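Waiting for the Sound of It: Hearing Tests and the Aging Ear

Monday, December 2, 2024

Age-related hearing loss usually begins at the high end of the scale. Birdsong goes first, then the consonants that give speech its edges: s, f, th, the soft end of a plural. Vowels are lower in pitch and louder, and they remain. The result is a complaint that audiologists hear daily, in which the patient reports that other people have started to mumble.

The Multcombe Hearing Center, which serves the town and the farming districts to the north, has spent the past year reviewing how it tests adults who arrive with that complaint. The review covered 451 first appointments. It was prompted by a concern among the clinical staff that the standard test, carried out in a quiet booth, was sending home too many people who plainly could not follow a conversation at dinner.

The standard test is called pure-tone audiometry. The patient wears headphones and presses a button when a tone is heard. The audiologist lowers the level until the tone is missed, raises it until it is heard again, and records the quietest level at which the response is reliable. The procedure begins in the middle of the speech range and moves outward, higher and then lower, with a reading at 500 hertz among the lower points. The results are plotted on a chart known as an audiogram.

An audiogram shows what the ear can detect. It says much less about how well the listener can pull one voice out of several, a task that depends on the inner ear, the hearing nerve and the brain together. Two patients with matching charts may differ greatly in a crowded room. For this reason the center now adds a speech-in-noise test for adults whose main difficulty is conversation. Recorded sentences are played against a background of other talkers, and the patient repeats whatever can be made out.

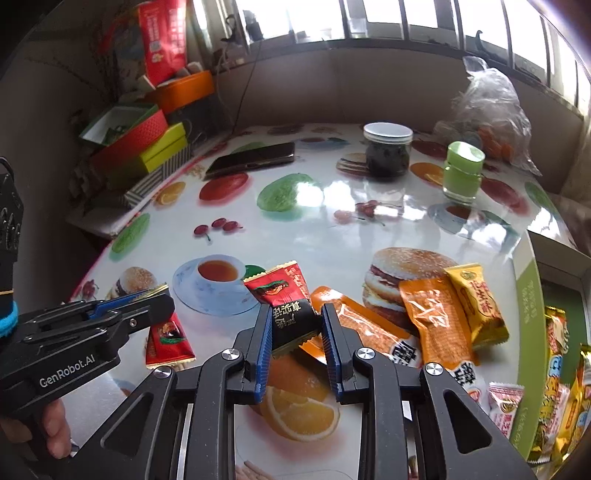

Can a person pass a booth test and still have trouble hearing?
A normal audiogram is quite compatible with real difficulty in noisy places. The tones are presented one at a time in silence, so the test places little demand on the ability to separate speech from other sound.

The second change concerns bone conduction. A small vibrator placed behind the ear carries sound through the skull directly to the inner ear, bypassing the ear canal and the middle ear. When the patient hears better this way than through headphones, the difference is called an air-bone gap, and it points to a problem such as wax, fluid or stiffened middle ear bones. Several of these conditions can be treated. The center's protocol now calls for bone conduction testing at the first visit whenever the headphone results fall outside the normal range.

Appointments have become longer as a result. Reading the instructions, examining the ear canal and completing the tone tests already filled most of the available time, and the speech test adds 21 minutes in the center's current schedule. The Kakakhel branch, which has only one booth, began the new protocol in March and reduced its daily bookings to make room for it.

Patients are asked to avoid loud noise on the day before the test. Those who already own hearing aids should bring them, together with a list of current medicines - certain antibiotics and some cancer drugs are known to affect the inner ear. A hearing loss that appears suddenly, over 3 days or less, is a different matter and should be treated as urgent. Early treatment may improve the chance of recovery, and a routine appointment should not be awaited.

The center will continue its review next year with patients from the Wokudus and Jivis clinics, where a larger share of adults have worked for decades around engines and grain dryers. Noise damage often leaves a notch in the upper part of the audiogram, although in older patients the notch may be hidden by the losses of age.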